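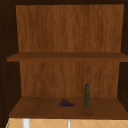

I'm chasing a placement fault in a simulated kitchen cabinet task. Drornedeck controller, stock physics, 500 Hz step. The lower shelf holds the grapes and an upright green bottle, and the upper shelf is clear. Of 259 runs, 30 stopped with a contact force limit error on the gripper. In all 30 the bottle was on its side at the shelf lip when the limit tripped.
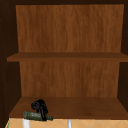 Gripper on the bottle at the front edge, neck to the right.

Is this a grasp problem or a collision mesh problem?
Jonalyn Malabanan

Henk Postma
Check the collision mesh first. If the shelf is a single convex hull, its front edge may not match the visible one, and a bottle overhanging the lip gets pushed back into the fingers. Draw the contact points and log penetration depth for run 192 or any other failed run. Raising the force limit only hides the fault.

Reet Paju
had the same error, lowered the grip speed and it went away. didn't look into why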